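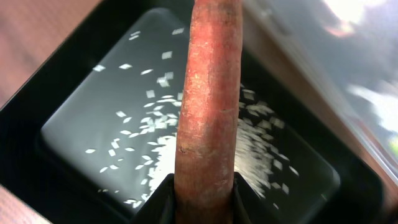
Which keeps a carrot firm longer, a bag in the fridge or a box of dry rice?

The fridge bag. Our rice carrots went bendy inside a week and the fridge ones were still snapping clean on day 30.

Project report, Food Storage unit, Group 8
Eberhard building, teaching kitchen
Handed in May 16, 2022

Why we did it

One of us has a grandparent who kept roots in a box of sand all winter. Sand is messy and the kitchen at Eberhard won't allow it near the sinks. So, rice. Cheap, clean, you can rinse it off. We figured dry rice would keep the carrots from touching each other and stop rot from spreading. We did not think hard enough about dry rice pulling water out of things. More on that later.

What we used

Carrots from the Femetti market, loose, no tops. Picked ones with no splits. A few had small dark marks or pale patches and we kept those in, otherwise we would of had nothing left.
White rice, 800 grams per box, plain long grain.
Lidded boxes, Flovelach brand, the shallow kind. Too shallow really.
Plastic bags, zip top, for the fridge set.
Kitchen scale, notebook, masking tape for labels.

Method

Wiped the carrots, did not wash. Weighed each one, wrote the number on tape. One set laid flat in rice and covered over, lid on, shelf by the door. One set bagged in the fridge. One set left out on a plate with nothing, for comparison. Checked every 7 days. At each check, carrot out, shake the rice off, look at the skin, bend test, weigh, back in.

Bend test = hold the thick end, push the tip sideways with one finger. Scored 0 (snaps) to 3 (floppy). Same person every time so it would be fair.

Results

Plate set: worst. Wrinkled by the first check, score 3 by the second. We stopped weighing them.

Rice set: no mold at all, on any of them. Good. But they lost weight fast, close to the plate set at first and then slower. Skin went dull and a bit leathery. Score 2 at the first check. Dark marks did not grow.

Fridge set: lost roughly a tenth of the weight over the whole run. Score 0 most of the way. Two got slimy at the thick end where water had collected in the bag.

Problems

Rice gets everywhere. Grains on the floor, in the scale, in somebody's sleeve. Should have opened the boxes over a big tray from the start.
The shelf by the door is warmer in the afternoon, we only noticed late.
Lost one page of the notebook, so the third check for the plate set is from memory.

Next time

Damp sand if Grolcombe lets us use there shed in August. Deeper boxes. Paper towel in the fridge bags to catch the water. Weigh the rice too, before and after, so we can tell where the water went.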